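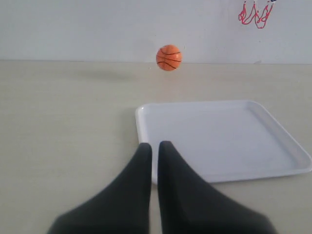
放球工位:球在半空,托盘空着,夹爪张开。

2021年2月21日 工位记录,Nurkwood 装配间

Flaris 桌面篮球套装的放球工序继续用机械臂试跑。流程没改:取球,放进白托盘,托盘送到封装。今天累计到1496次,其中14次要人伸手处理。这14次我按日志逐条看了一遍,多数是球没有停在托盘中间,少数是夹爪合上时球已经滚开。程序里“放置完成”的判断只看夹爪有没有松开,不看球在哪里,所以日志里有几条写着成功,后面紧跟着人工暂停。这个判断要改,改之前日志里的成功率先不往外报。

参数方面:松开高度降了一档,松开速度没动。上次同时改了两个,事后分不清是哪个起作用,这次只改一个。托盘位置用胶带在台面上做标记的办法先不用,Amnuay Nuchit 说胶带边会翘,擦台面的时候容易带起来,他去问一下能不能做定位销。

下面记人的事,上次开会说好要写进来。

这道工序原来3个人轮,坐着放球、看外观、推托盘,手上一直不停。机械臂上来以后放球这一步不用人了,但看外观还是人看,而且看的节奏变了。以前球是自己拿起来放的,转一下手腕就看到接缝,有问题顺手放到一边。现在球到眼前时已经在托盘里,要看底面得再拿起来一次。两个人跟我提过,说活轻了,眼睛比以前累。这一点我在试跑方案里没有写到,补上。

另一个变化是等。机械臂停下来的时候,旁边的人不知道该不该动手。操作卡上写的是“按暂停,确认指示灯,再伸手”,实际上有人直接把球拨正就让它继续跑。我当面说了一次,没有记名。操作卡上这一条字太小,夹在中间,换成单独一张贴在按钮旁边。

工时:原来按件算的部分现在不好算。机械臂放的球算谁的件数,班组里问过我,我答不了,已经转给 Amparo Cuesta。试跑期间先按固定工时发,到8月再定,这是目前的口头说法,还没有看到书面的。

培训:Skodex 的控制界面是英文的,班上的人记按钮位置,不看字。上次更新以后两个按钮换了位置,当天就有人按错,好在按的是复位。我做了一张中文对照,打印了贴在屏幕左边。以后更新之前要先通知这边,已经写信给 Benítez 那边的联络窗口,还没回。

放置位置的偏差单独放一张,托盘里球靠右沿。落在这种位置的,现在一律记“偏右”,不记“成功”,等判断条件改好以后再重新统计。 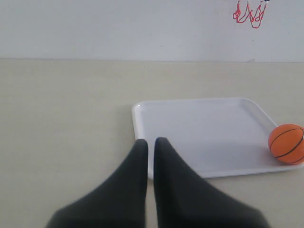

Amparo Cuesta 看过前面几段以后回了话,说工时的事她会去要书面答复,但在那之前不要让班上的人以为8月已经定了;她还说,看外观如果真的比以前累,轮换就应该缩短,别等试跑结束再提,试跑本身也是上班。

同意。轮换从明天起改成每小时换一次,原来是两小时。外观检查的人和看机械臂的人分开排,同一个人不连着做这两样。Amnuay 提议让看外观的人自己决定托盘送过来的快慢,界面上有这个滑块,现在锁着,要管理员密码。我觉得可以开,先开给一个班试3周,同时记漏检数,和之前的比。密码的事要问 Skodex。

待办:
- 改“放置完成”的判断条件,加上球的位置
- 暂停操作卡单独打印,贴按钮旁
- 定位销,等 Amnuay 的图
- 速度滑块权限
- 中文对照表里“归位”和“复位”两个词太像,换一个
- 松开高度再降一档之前,先把这一档跑满一个班

耳塞盒空了,已经领了新的,放在工具柜第二层。

评论 3 · 分享 0
联系:Nurkwood 装配间工艺组 | © 2021 Nurkwood 内部资料 | 返回顶部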